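# Does it matter where you look from? Head views and hand-held grippers for tabletop tidying

*Project report, robot learning lab course, October*

So this is my write-up of the project I did with Rupert Fuchs as my partner and Ishbel Lennox as our supervisor. Rupert is handing in his own report on the control side, so if you want to know about latency and joint limits, go read his. Mine is about the data, and about one question I got a bit obsessed with: if you teach a two-armed robot from demonstrations done by people with hand-held grippers, how much does the head view add to the views from the hands?

## How I ended up with this question

The original plan was much bigger. We wanted to compare three ways of collecting demonstrations, on two robots, with four tasks (I know, I know). Ishbel read the proposal, put a line through most of it and wrote "pick one" in the margin. I sulked for an evening and then picked one.

The reason I went for the head view is that our lab already had a pile of demonstrations called the Tinen set, recorded by last year's students with hand views only. The policies trained on it were pretty good at grabbing things and pretty bad at deciding what to grab. They would go for whichever object happened to be nearest to a gripper, and if the two arms disagreed about that, you got this sad little dance in the middle of the table. My hunch was that a view from higher up would help with the choosing part and do very little for the grabbing part.

## The task

I kept the task simple. There's a table with a few everyday things on it, some that belong together at one side and some that should stay where they are. The demonstrator has to move the drinking things to the near edge and leave everything else alone. Both hands may be used, but each object is only allowed to be held by one gripper at a time (we tried hand-overs at first and they were a nightmare to label).

Starting positions were drawn from a sheet that a script printed out for us. I named the script Kurner, for no good reason, and it stuck. Kurner picks where things go and also whether a cup or mug starts out upright or lying down.

## Collecting the demonstrations

We ended up with 800 demonstrations, of which 654 were good enough to keep. The rest were thrown out because tracking dropped out, the two hand streams didn't line up in time, or the person forgot the rule about leaving the other stuff alone. That last one happened more often than I'd like to admit, and more than once it was me.

A few things I learned while doing it, in no particular order:

- Practice runs really count. I'd throw away everything from a new demonstrator's first session next time.
- People slow down when they can see their own recording status. I like slow demonstrations, the policy doesn't seem to care.
- Label the same day! I left a batch for a week and then couldn't remember why I'd marked half of it with a question mark.

For every kept demonstration I trained on two versions. The "hands" version has just the two gripper views. The "hands plus head" version adds the head view, downsized quite a lot so that training would fit on the one machine we were allowed to hog overnight. Everything else was the same: same network, same number of steps, same 5 random seeds.

## Testing

Testing was done on the two-armed robot, which everybody in the lab calls Thaler. I used 12 starting layouts that were never in the training data, and ran every seed of both versions on each of them. Rupert reset the table between runs and didn't know which version was loaded, which he found very boring.

I scored two things separately. "Choice" means that the first object touched was one that should be moved. "Grasp" means that once the gripper closed on something, it left the table and stayed in the gripper until it was put down. Splitting those two up was Ishbel's idea and it's the best thing in the project, to be fair.

## What came out

The head view helped with choosing. It was better in every seed, and the dance in the middle of the table got a lot rarer. For grasping I couldn't see a difference I'd trust. In two seeds the hands-only version was slightly ahead, in the others slightly behind, and with this few layouts I don't want to read anything into it.

The most interesting failures were all about cups. Upright ones were fine for both versions. Once something was tilted or see-through, the grasp score dropped, with or without the head view.
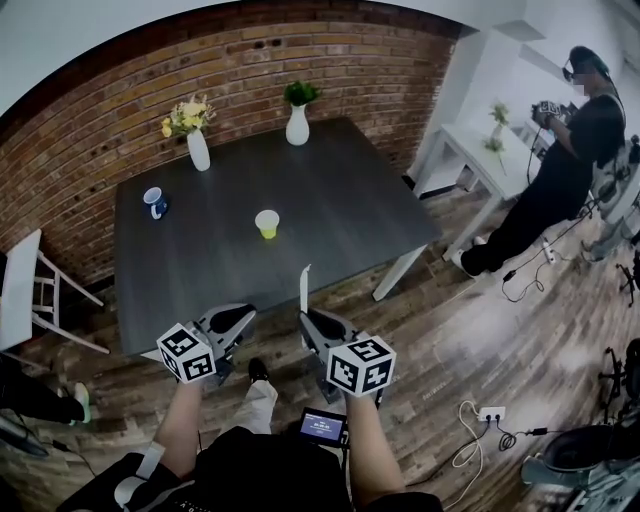
My favorite theory for the cup problem is that the head view is simply too coarse once it's been shrunk. At full size I have no trouble telling how the blue mug is tipped, or finding the translucent cup out in front of the two grippers. After downsizing, I'd guess the mug survives as a blue blob with no obvious direction to it and the cup mostly melts into the dark gray tabletop, while the flowers stay the loudest thing on the table. So the network probably gets "there's a mug over there" and very little about how to approach it. I tested this in a quick and dirty way by training one seed with a larger crop of the table, and the grasp score on tipped objects did go up. One seed is one seed, though, so please don't quote me on it.

## Things I'd do differently

I'd record more tipped starts. Kurner gave us far too few of them, and I only noticed when I was making the plots. I'd also vary the background, as the policy has seen one corner of one room and I have no clue what it would do anywhere else.

And I'd write the scoring code before collecting anything. I wrote it afterward, found a bug in how it decided that a grasp had ended, and had to rescore every single test run over a very long weekend.

## What's next

Rupert wants to try the same comparison on Isine, the smaller robot down the hall, whose head sits a lot lower. I'm planning to stick with Thaler and redo the crop experiment properly with all the seeds. The training configs and the score sheets are in our course folder, and the readme says which runs used the old scoring code (ignore those). Thanks to Ishbel for the red pen, and to Rupert for resetting that table over and over.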